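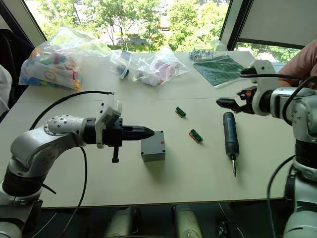
Mamta Garg schrieb mir, der Zweiarmsatz von Nivura sei für eine Schul-AG rausgeworfenes Geld, und wer den Kindern Montage beibringen wolle, solle ihnen Schraubendreher in die Hand drücken. Ganz unrecht hat sie nicht. Ich habe den Satz mit unserer Robotik-AG trotzdem 31 Nachmittage lang benutzt, genug für ein Urteil.

Nivura Zweiarmsatz im AG-Betrieb

Was der Hersteller verspricht: zwei Arme mit Greifern, fertig verkabelt, nach einem Nachmittag einsatzbereit, geeignet ab Klasse 9. Der Preis lag bei uns bei 1146 Euro pro Arm, dazu Versand. Der Förderverein hat gezahlt, mit einer Bedingung: Die Gruppe musste am Manbridge-Wettbewerb teilnehmen. Aufgabe dort war eine kleine Baugruppe aus Platine, Klemmen und Gehäuse, die zwei Arme auf einem gemeinsamen Tisch zusammenlegen sollten.

Aufbau

Der eine Nachmittag ist Werbung. Wir haben vier gebraucht, und das mit Schülern, die schon gelötet und programmiert hatten. Die Anleitung springt zwischen zwei Versionen des Handgelenks hin und her, und auf Seite 10 ist der Kabelplan spiegelverkehrt abgedruckt. Auf meine Mail kam eine höfliche Antwort mit derselben PDF im Anhang.

Die Kabel bleiben überhaupt das größte Ärgernis. Sie laufen in weiten Bögen außen an den Armen entlang. Bei uns ist im April eines am Tischrand hängen geblieben, danach war die Kalibrierung dahin. Für dieses Geld erwarte ich eine vernünftige Führung am Gelenk.

Greifen

Kleine Würfel und Schachteln gehen gut, solange sie frei liegen. Bei grünen Anschlussklemmen wird es mühsam. Sie sind schmal, sie kippen, und wenn sie schräg liegen, rutscht der Greifer gern ab. Teile in Plastikbeuteln sollte man gar nicht erst versuchen. Meine Gruppe hat trotzdem zwei Wochen daran verloren, weil im Prospekt ein Beutel hochgehoben wird. Welcher Beutel das war und wie oft man es probiert hat, steht dort nicht.

Den Akkuschrauber bedient bei uns weiterhin ein Mensch. Nivura verkauft dafür eine Halterung, ich habe sie nicht bestellt.

Software

Läuft stabil, das muss ich zugeben. Die Oberfläche ist hässlich, aber verständlich, und beide Arme lassen sich getrennt anhalten. Weniger schön: Bei jedem Update verschwinden die gespeicherten Positionen. Wir schreiben sie inzwischen in ein Heft.

Lernen die Schüler etwas?

Ja, nur kaum das, was auf der Packung steht. Von »künstlicher Intelligenz im Klassenzimmer« habe ich wenig gemerkt. Gelernt haben sie, Fehler einzugrenzen und Teile so auf den Tisch zu legen, dass eine Maschine damit zurechtkommt. Das hätten sie mit dem einfachen Bausatz von Bendach vermutlich auch gelernt, für einen Bruchteil der Summe. Die Maurya-Arme, die eine Nachbarschule einsetzt, sind langsamer, haben aber innen geführte Kabel. Darauf bin ich ziemlich neidisch.

Im Wettbewerb wurden wir Vorletzte. Die Baugruppe war fast vollständig, das Gehäuse lag daneben.

Wertung: 2 von 5 Punkten. Den zweiten gibt es für die Software. Wer den Satz gebraucht bekommt, kann zugreifen und sollte gleich Kabelbinder mitbestellen.

Stand: 13. Mai 2023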